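Trarville: Your Questions About the Book

Hello, and thank you for all the messages! So many of you have asked the same things that I've put the answers in one place. I'll keep adding to it as the launch gets closer.

So what is Trarville?
It's a short science fiction novel set in a mining town at the bottom of a dried-up sea. The town's only doctor stops aging, and the neighbors start to notice. It's 326 pages in paperback, and I love every one of them (well, maybe not page 75, which I rewrote more often than all the rest put together).

Is it connected to Cendirov?
A little! Cendirov was my first book, and one character from it turns up in Trarville, much older and much grumpier. You can read either one first. If you've read Cendirov you'll get a nice jolt in chapter 18 – please don't tell anyone why.

Who made the cover?
Raphaël Courtois, and I still can't stop looking at it. He read the whole manuscript before he drew a thing, then sent me 3 sketches. I wanted all of them. The one we chose has the town seen from above at dusk, with the old harbor wall running right across the spine to the back.

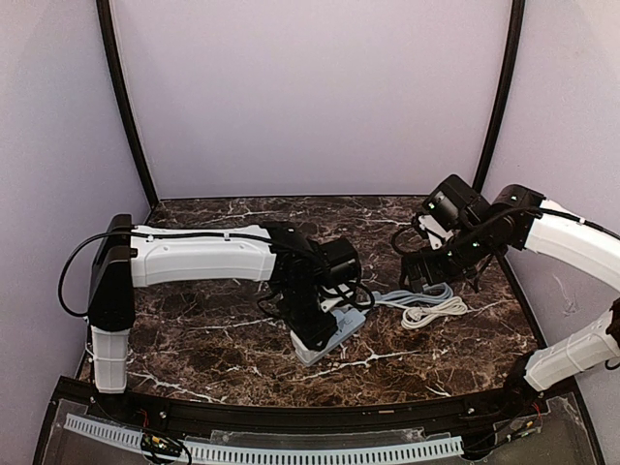
Two robot arms over a brown marble-patterned tabletop.

When will supporters get their copies?
The files are with the printer now, and signed paperbacks should start going out in October. E-books will go out by email the same week. If you pledged for the hardback, yours will follow in November, as the binding takes longer.

I've moved since I pledged. What do I do?
Log in to your supporter account and change the address under "My pledges." Please do it before the end of September. After that the labels will have been printed and I'll have to fix things by hand, which I will happily do, but my handwriting is dreadful.

Can I still get my name in the back?
Sadly, no. The supporter list closed when the book went to press. You can still order a copy, though, and it will have everything else in it, including the map.

There's a map?
There's a map! I drew the first version on the back of a gas bill and Raphaël turned it into something people can read. It shows the town, the pit road and the salt flats out as far as Renaud. 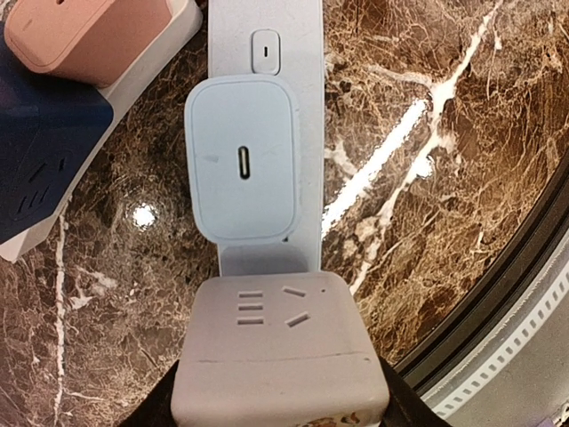 Pale blue charger module with a USB-C port, on a marble tabletop.

Will there be an audiobook?
I'd love one. I'm talking to a narrator at the moment and she does a terrific Doctor, all dry and tired. Nothing is signed yet, so I can't promise a month.

Can my book club have discussion questions?
Yes, please! There will be a free set to download once the paperback is out. If your club would like me to join by video for half an hour, send me a note. Evenings are best, any time after 7 p.m.

Are you writing another one?
I am, slowly. It's called Torari, it has nothing to do with mining, and so far it has a very good first chapter and a very messy fourth one. Supporters will get to read a piece of it in the winter newsletter.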